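Home Games Walking About Archive

Back to Drolovmont, and what the second winter does to it

Posted in August by Karthik Talukder
11 comments

I finished Drolovmont for the second time last night, a little after half past eleven. The first time I played it was the year it came out, on a laptop that could barely manage the snow. I remembered it as a short, sad adventure game with a good map. I had forgotten most of the story, and I had completely forgotten that it has two winters.

For anyone who hasn't played it, you are a land surveyor called Wuyts, sent up to a mountain town to settle a boundary dispute. The first winter is the one everybody talks about. You arrive, you get snowed in, and you spend four or five hours walking between the inn, the chapel and the weather station, asking people where they think the line runs. Everyone gives you a different answer. You write it all up in a ledger, and the ledger is the closest thing the game has to an inventory.

Then spring comes, you hand in your report, and the credits start. I think a lot of people stop there. If you sit through the credits, or skip them, the game puts you back on the same road with the same bag, one year on.

The second winter is about a third of the length of the first. The town is laid out according to whatever you put in the report. In my first playthrough I gave the upper pasture to the Parer family, mainly because the Parer daughter had lent me a lamp. This time I gave it to the chapel. I expected a few changed lines of dialogue. What I got was a fence across the path I had used most, an empty house at the top of the village, and a walk to the weather station that took twice as long as before. No character mentions any of this unless you ask, and a couple of them won't talk to you at all.

I wrote to Tineke Prins about it, as she has played the thing more often than anyone I know. She says there are four versions of the second winter and that the one where you refuse to file a report is the best of them. I didn't know you could refuse. Apparently you just stay in bed at the inn on the last morning and don't open the door. I tried to get a save from before that point but the game only keeps one, so that will have to wait for a third go.

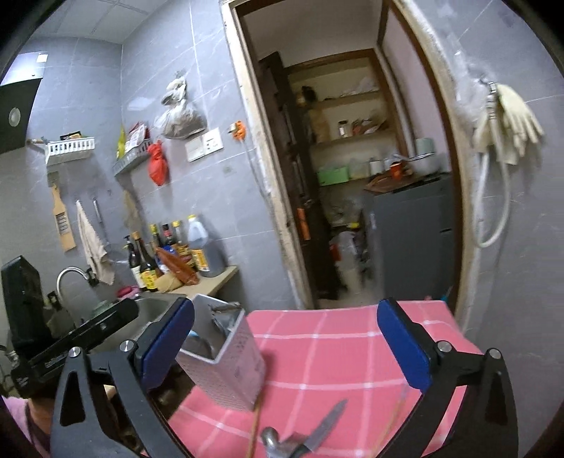
The kitchen table, pink cloth and all.

The walking is still the best part. The height of the summit is given as 2,066 metres on the sign outside the inn, and you can go all the way up, although there's no reason in the plot to do it. It took me 20 minutes of holding the stick forward. There is a cairn at the top and a book to sign, and the book already has Wuyts's name in it in the second winter if you signed it in the first. I hadn't, so the page was blank and I signed it then.

Some things haven't aged well. The ledger is awkward. You can only turn one page at a time, and by the end of the first winter mine had so many entries that finding what the priest had told me on day two was a real chore. There is no search and no bookmark. The conversations can't be skipped either, so if you click on the innkeeper by mistake you will hear about her knee again. I must have heard about it ten times.

The sound has the opposite problem, if it is a problem. It is so quiet that I kept turning it up, and then the chapel bell would go off and frighten me. I ended up playing with headphones at a low volume, which worked well enough. The wind at the weather station is very good. I used to live in Studcombe, on the exposed side, and it sounds just like the wind did in the gap under our back door.

I also noticed this time that the map is slightly wrong. I don't mean my map, I mean the one you are given at the start. It shows the stream on the east side of the chapel and the stream is on the west. I assumed it was a mistake until the second winter, when the old man at the bridge says his father moved it. I checked, and he doesn't say that in the first winter at all – or he didn't to me.

If you want to try it, it runs fine on anything now. Turn off the film grain, which is on by default and makes the snow look dirty. Leave the subtitles on, as a few of the signs are only translated there. Don't use a guide for the first winter. The most popular one is 200 pages long and gives away the fence in its opening paragraph.

I'm going to leave it a month or so before I try staying in bed. Tineke has asked me to send her a picture of the front door when I get there, as she thinks the colour changes.

Share this post Previous: Two evenings with a borrowed racing wheel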